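Getting more life out of a basketball

A good indoor ball can last for years if you treat it well, and most of the work is so easy! Start with the pressure. Drop the ball from shoulder height, and it should come back up to your waist or a little higher. If it doesn't, give it a few pumps and try again.

Always wet the needle first. A dab of water or a drop of glycerin does it, and please go in straight, because a crooked needle can push the valve right into the bladder (I've lost two balls that way).

For cleaning I love a soft cloth, lukewarm water and a tiny bit of dish soap. Wipe along the seams, then let the ball air-dry on a towel, away from the heater. Composite covers get their grip back beautifully!

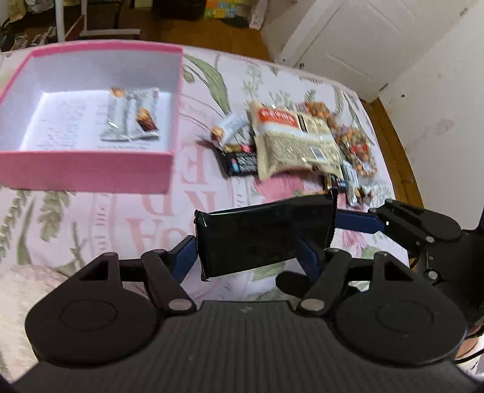
Gemma Zanetti wrote in that she skips soap on her leather ball and only uses a damp cloth, and that three years on it still feels great in the hand. Good point, leather hates a soaking.

Over the summer, let out a little air and keep the ball indoors. A hot car trunk is murder on the glue.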